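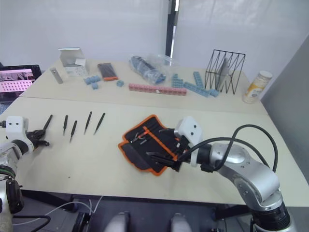

Slim black tools on the table beside an orange-edged pouch.

Repair room in Bastau asks for small tools before autumn opening

July 11, 2015

The repair room on Korkivis Street wants to have a full set of hand tools on every work place before it opens again after the summer, and it is asking people in Bastau to look in their drawers.

The room is run by Larel, a small association that helps people to repair their own things. Visitors bring a radio, a lamp, a pair of glasses or a toy, and they sit down with a helper and try to fix it. They pay nothing for the help, only for the parts. In January the association moved from the basement of the music school to the present room on the first floor, where the light is better and there is a lift.

With the move came a problem that everybody in the association knew already. The tools were kept in two deep boxes, all sizes together, and it could take longer to find the right screwdriver than to open the radio. Points were bent because heavy pliers lay on top of them. Some tools went home in somebody's pocket by mistake and came back weeks later, or did not come back.

"I spent one complete evening looking for the fine tweezers, and I was the person who had put them away," said Lorraine Waaka, who is responsible for the equipment.

Now the boxes are going away and the small tools are moving into roll-up pouches. The pouches are black with bright orange piping, and each tool has its own slot with an orange edge. When the pouch is open on the table, an empty slot is easy to notice. The slim tools with the thin points are sorted first, as they are the most easily damaged, and the small pliers have their place near the middle of the pouch.

The pouches were bought from Benkirane, the hardware store behind the bus station, which gave the association a lower price. Together with new labels and two table lamps the bill came to 665 euros. The money was taken from last winter's collection, which brought in 1569 euros. The rest is kept for spare parts and for the rent of the storage cupboard.

Driss Belhaj repairs clocks and small electronics in the room on most Saturdays. He was the one who proposed the pouches, after he saw a similar system in the workshop where he learned his trade. He admits that not all of the helpers were happy at first.

"Some people like their box. They say they know where everything is in it, and maybe they do, but the visitor who sits next to them does not know," Belhaj said. "With the pouch I can say to a girl of ten years, please give me the second one from the left, and she gives it to me."

There was also a discussion about the order of the tools. Belhaj wanted to arrange them by size, and Waaka wanted to arrange them by the kind of work, so that everything for glasses would be together. They agreed to use size for the general pouches and to prepare one separate pouch for glasses and watches. A drawing with the order of the slots will be kept with each pouch.

Larel is still missing several kinds of tools. Needed most are fine tweezers with straight points, precision drivers for very small screws, flat pliers and side cutters. They can be used, but the points must be straight and the handles must not be broken. The association does not need hammers, saws or electric drills. It received many of these after the last request and has no more space for them.

Tools can be left at the counter of Benkirane during normal shop hours, in the gray box with the name of the association on it. People who cannot come to the shop may leave a message at the repair room and a helper will pick up the tools at their home, if they live inside the town. Anyone who would like a tool returned one day should tie a name tag on it, as it will then be lent and not given.

The association also looks for persons who can sharpen and straighten old points. Experience is useful, but Waaka is ready to show the work to beginners. She asks them to bring their reading glasses if they use them.

Last season the room had 900 visitors, and 400 of them came with something electrical. The most common repair was a loose cable or a broken switch. Sewing machines were the second group, and the association hopes to find one more helper who understands them, above all the older models.

The repair room stays closed for visitors until the end of August. The new opening hours will be put on the door and in the window of the hardware store.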